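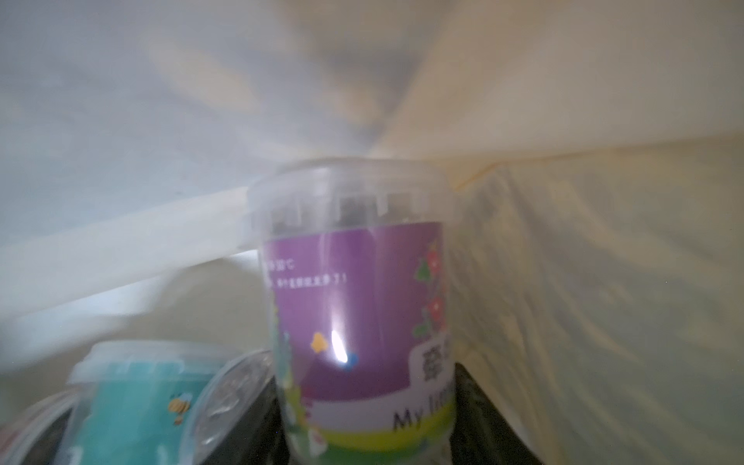 Grullimel collects demonstrations of small pick-and-place tasks and uses them to train grasping policies. A demonstration (we also say "episode") is one continuous recording of an operator driving the arm through one task, with joint positions, gripper opening and wrist video stored on a common clock. Most questions we receive concern the wrist video and what a policy can get out of it. Text is a poor cue at this range: on the purple cup only fragments such as "20°C" and "My litt" come through, while the label color and the thick rim of the lid survive the blur. The shorter container with the teal label can be told from it by color and height alone. The answers below apply to the shared container set and to both collection sites.

Home Datasets Protocol FAQ Downloads Contact

Filed under: Data Collection / Operator Guides

General

What counts as one episode?

Recording starts with the gripper open at the home pose and ends when the arm is back at the home pose, or when the operator presses abort. One episode contains one instruction. If the instruction is "move the purple cup to the tray," anything done to a second container makes the episode invalid, even if the cup was placed correctly first.

How many episodes are needed for a new task?

We collect 200 for a first training run. If the policy fails mainly at the approach, we go to 400 with more start positions. If it fails at the grasp, more of the same episodes usually does little, and the gripper settings should be checked before anyone records again.

How long does an episode take?

It depends on the task. The recorder does not enforce a minimum. It does enforce an idle limit: after 10 seconds without arm or gripper motion, the episode is closed and marked as stalled. Stalled episodes are kept on disk and left out of training by default.

Can I use scripted motion instead of a human operator?

For calibration sweeps, yes. For demonstrations, no. Scripted approaches are too regular, and in our February batch the policy trained on them followed the same line to the table whatever the position of the container. Those files are still available under the tag "scripted" for anyone who wants to compare.

Camera and image questions

Why is so much of the wrist video out of focus?

The wrist lens is fixed focus. Objects at grasp distance and objects across the workspace cannot both be sharp, and motion adds its own blur. We do not sharpen the frames. The deployed policy sees the same lens, so training on cleaned frames would give it input it never gets again.

Should I delete blurred frames?

No. Deleting frames breaks the alignment between video and joint data. If an episode is bad enough to reject, reject the whole episode with code 5 (image quality). Blur during fast travel is not grounds for rejection. Blur that lasts through the whole approach usually means a smudged lens.

What about glare?

Clear plastic throws white spots, and a glossy label does the same. A spot can hide part of a printed design in one frame and uncover it in the next as the wrist moves. We keep these frames. What we ask operators to avoid is glare that stays fixed on the gripper fingers for the whole episode, which comes from a lamp placed too low. Raise the lamp or turn it toward the wall.

Does the background have to be plain?

It should be matte and it should not contain objects with the same color as the target. Creases and folds in a backdrop are acceptable. A backdrop that has shifted between episodes is also acceptable and is mildly useful. Moving people in the background are not; stop and rerecord.

Can I add a second camera?

The file format has a slot for one overhead view. It is optional. Policies trained with the overhead view will not run on a station that lacks it, so both sites have to agree before a task uses it. At present no task in the container set does.

Objects and setup

Which containers are in the shared set?

The set is listed in the object sheet that ships with each station. Each entry has a short name, the height, the lid diameter and the dominant label color. Use the short name in the instruction text exactly as printed. "Purple cup" and "violet cup" are two different objects as far as the text encoder is concerned, and we have lost a morning to that.

Do the labels have to stay on?

Yes. A bare clear cup is a separate object class and has its own entry. If a label peels at a corner, press it down or replace the container. Do not tape over it.

Do the lids have to stay on?

For every task whose name does not contain "open" or "close," the lid stays on. A closed lid keeps the contents in place and stiffens the wall near the rim. An open cup flexes more under the same grip force, and the gripper opening at contact will not match the rest of the data.

Where should the gripper make contact?

On the side wall, below the lid. Contact on the ridged part of a lid is allowed only in the "close" tasks. If the fingers touch the rim on the way down, abort and rerecord. A demonstration that nudges the cup and then recovers is accepted once the fingers are below the lid.

How far apart should the containers be?

Vary it. Some episodes should have clear space on every side, and some should have a neighbor close enough that only one approach angle works. Keep the target standing upright at the start of the episode. Fallen containers belong to the "upright" task and must not be mixed in.

What may be placed next to the target?

Any object from the shared set, plus the loose items on the clutter list. Reflective clutter is allowed and wanted. A silvery disc beside a clear cup is a difficult case for the depth estimate, and a policy that has never seen one tends to close the fingers early.

Is a dark tray required?

No. Dark surfaces make the base of a clear container easier to find, and the early data leaned on them too much. The current schedule alternates dark and light surfaces. The surface for each block is printed at the top of the schedule.

Recording with Rerko

What is Rerko?

Rerko is the recorder. It runs on the station computer, reads the arm through the Dutel bridge, and writes one file per episode. It has no editing functions. All trimming and relabeling is done later on the server.

Rerko shows "clock drift" in yellow. Can I continue?

Finish the current episode, then restart the Dutel bridge. The warning appears when video and joint time stamps are 5 milliseconds apart. At 10 milliseconds the indicator turns red and new episodes are refused. Restarting Rerko alone does not clear it.

The gripper value reads zero for the whole episode.

The bridge was started before the gripper was powered. Power the gripper, restart the bridge, open and close once, and check that the value follows. Episodes with a flat gripper value cannot be repaired from the video. Mark them as rejected.

Can I pause in the middle of an episode?

There is no pause. Long pauses in a demonstration teach the policy to wait, and it then waits at the same place with no way to get going again. If you lose track of the target, abort, go home and start over. Aborted episodes are not counted against anyone.

How are episodes named?

By station, task, block and running number. Do not rename files by hand. The server matches each file against the schedule and will silently skip a name it does not expect. This is a known fault and has been on the list for some time.

Review and training

Who checks the data?

Firouzeh Ghaffari reviews the container tasks and Mahnaz Fallahi reviews the drawer and cloth tasks. Review is done on every episode in the first block of a new operator, then on a sample. Results are posted on Tuesday. An operator who disagrees with a rejection should reply in the review thread with the episode name.

What are the usual reasons for rejection?

Wrong instruction text is the most common. After that come lid contact during the approach, release above the surface so that the container drops, and episodes started with the gripper partly closed. Slow but correct episodes are not rejected.

Are failed grasps worth anything?

Yes, if they are labeled. A missed grasp followed by a second attempt goes in under "retry." A missed grasp followed by an abort goes to the failure set, which is used to train the success detector and is never mixed into the policy data.

Is the printing on the containers used in training?

Only as pixels. We do not transcribe labels, and instructions never refer to the wording on them. Some tasks may later ask for an object by a printed character or a cartoon figure. Those would need a closer camera pose held for several frames, and the protocol for that has not been written.

Can a policy trained at one site be run at the other?

With the same gripper fingers and the same wrist mount, yes. The Ghasemi site uses a longer finger pad, and policies moved there without fine-tuning close too high on short containers. Fifty or so local episodes is not an approved fix. Use the full first-run count and keep the site tag in the metadata.

Where do I send a question that is not listed?

Use the contact form and include the station name, the Rerko version and one episode name. Requests for raw video go through the Downloads page and are handled after the weekly review.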